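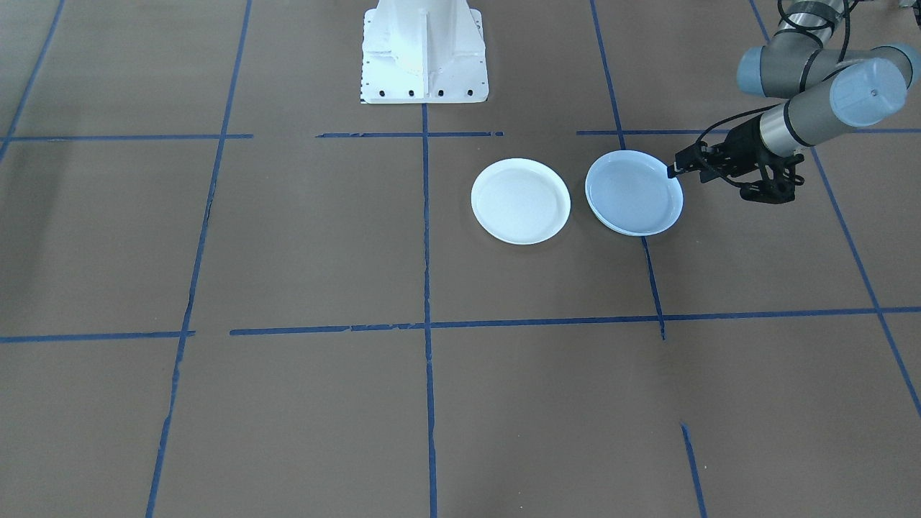 Plate day is my favorite part of getting the Tolentino supper table ready, and I've been looking forward to sharing these! We seat a lot of people at long tables, so before any cloth comes out we work out the spacing on brown paper, with blue tape marking off the squares. Two white plates side by side tell you so much already. You can see right away how close neighbors will sit, and whether there's elbow room left over (there's never as much as Debora Caputo wants). The tape is a bit ragged and some of the lines don't quite meet, and I love it anyway, it looks like a giant sewing pattern.

Then come the blues! Svitlana Pylypenko has been lobbying for a pale blue since April and I have to say she's won me over. It's a soft sky color, and next to plain white it looks so fresh.
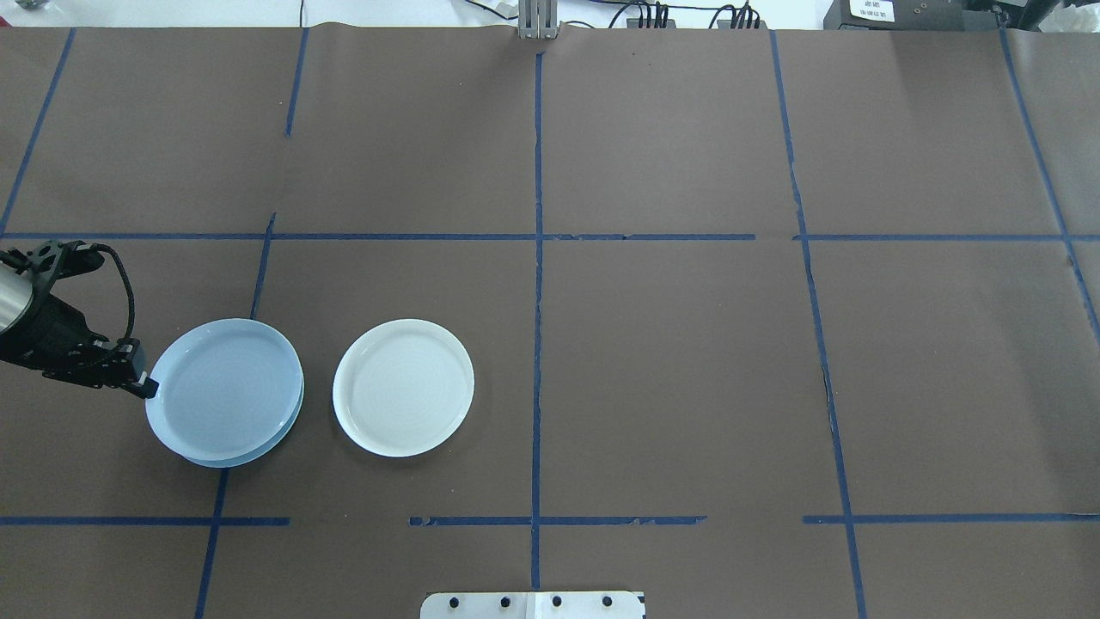 Two light blues stacked, one white on its own. Look at those rims!

I'm already picturing that blue with lemons down the middle and the oatmeal napkins Pacita Ambrosio hemmed for us last year.

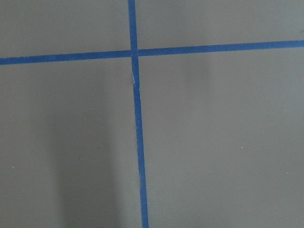

The napkins will go on the left, folded once, and the water glasses up and to the right where people can reach them without knocking a candle over. Timo Ostermann wants the bread on boards this time, one board for every 8 guests, and I think that's a great idea because the baskets always ended up at one end.

Next up is trying the plates in a row, my favorite look of the lot.

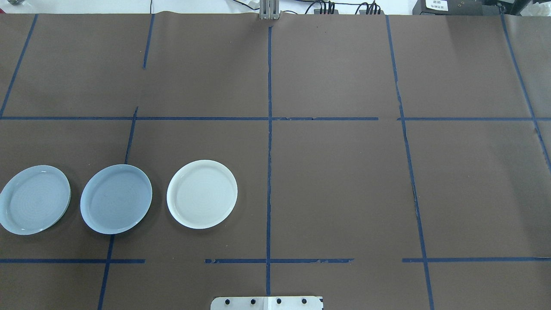
Three round plates in a line, over on the left side of the grid.

More when the glasses arrive!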